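Flollari build, the kitchen edition. A thread, because the blog is down and the blog is down because I moved the server to make room for the arms.
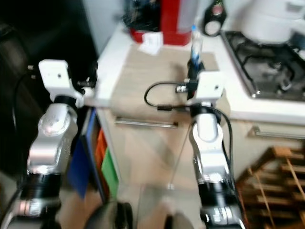
Right arm on the water bottle, left arm between assignments. 10 July 2019.

1/ For those who came in during February, when this was all one long complaint about shipping: the project is called Flollari. It is two arms, one kitchen, and a spreadsheet I no longer open in front of family.

2/ The arms are secondhand. I bought the pair from a surplus dealer called Laltby, who listed them as "complete." Complete meant arms. Controllers were a separate listing. So was the cable that joins one to the other.

3/ The goal has not moved: pick up a bottle of water, carry it to the other end of the counter, put it down. I can do this in four seconds while on the phone. I have now spent five months teaching something else to do it.

4/ Why the kitchen and not the garage, asks everyone. The garage has a sloped floor. I found that out with a marble, after bolting the stand down.

5/ Bottle notes, for the three of you who want bottle notes. Thin clear plastic is a miserable thing to grip. Squeeze too little and it slides. Squeeze too much and the walls cave, the grip goes slack, and then it slides anyway. A full one with the cap on tight behaves best.

6/ My first grip setting was 94, on a scale that only the gripper understands. The cap hit the ceiling. I have since learned to start low.

7/ Firmware is Flarel, which is free and reads like it. The manual has a chapter called "Homing" that says see "Calibration," and a chapter called "Calibration" that says to home the arm first. I wrote to the forum. Someone had asked the same thing and answered themselves with "nvm fixed it."

8/ Log from last night's session: 579 lines, 2 of them useful. One said the wrist was hot. The other said it again.

9/ Cables. I want to talk about cables. Every joint turns, so every cable needs slack, and slack makes a loop, and a loop goes looking for a drawer handle. I've tied them up, taped them down and rerouted the worst one twice. Leave more loop than looks decent and check it at full reach, both directions, by hand, with the power off.

10/ Power off. I'm repeating that one.

11/ A few people asked about the stove being so close. Gas is shut at the valve whenever the arms are live, and I set a limit in software so the right arm stops short of the burners. I tested the limit with a pool noodle. The noodle is fine.

12/ Vision is the part I keep putting off. Right now the arm goes to where I told it the bottle would be. If the bottle is an inch to the left, the arm closes on air with complete confidence and carries the air down the counter very gently.

13/ Tried a depth camera on it in June. Clear plastic full of water turns out to be close to invisible to the thing. It found the label, though, and reported a small floating blue rectangle. So the plan is to track the label and guess the rest — same as I do when shopping.

14/ Cost so far, since you keep asking: over 3397 dollars. The water is not included in that.

15/ The left arm. Yes, it has a job. It's supposed to steady the bottle while the right one changes its grip. Each arm does its half nicely on its own. Run them together and they both wait for the other to go first, like two people at a door.

16/ I think that's my code and not the arms. There's a flag for "ready" and I have each side checking it before setting it. Typing that out just now was very educational.

17/ OK, went and swapped the order. They no longer wait. They now both go at once. Reverted.

18/ To the person who wanted the gripper mount files: I'll post them when the server is back up. Print the bracket solid. Mine was mostly air inside and it let go in the middle of a lift, at breakfast.

19/ Huang board arrives next week, allegedly, and then both arms can share one clock. Until then it's one arm at a time and I need the counter back by six for dinner.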